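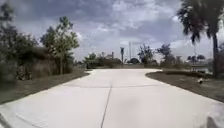
Posted 2019-08-14
By the Grounds and Paving course staff, Tivbridge

Week 6 handout: Concrete walks

Joints

A slab shrinks as it cures and moves with temperature. Joints decide where it cracks.

Contraction joints are tooled or sawed across the walk. Cut them to a quarter of the slab depth. On a 4-inch walk that means 1 inch.

Expansion joints go full depth and hold a filler strip. Use them where new concrete meets a building, a curb or an older slab. A lengthwise joint is needed on wide walks, and it should line up with any joint in the adjoining pour.

Curves and junctions

Lay out the inside edge first. Where two walks meet, widen the corner with a radius — people cut across square corners and wear out the grass. Avoid thin, pointed panels, which break at the tip.

Edges and planting

Keep mulch slightly below the slab so it doesn't wash onto the walk. Check mature spread before planting trees or palms near the edge.

For next class

Read section 9 of the course packet. Sketch a curved walk 20 feet long with all joints marked, and bring 2 copies.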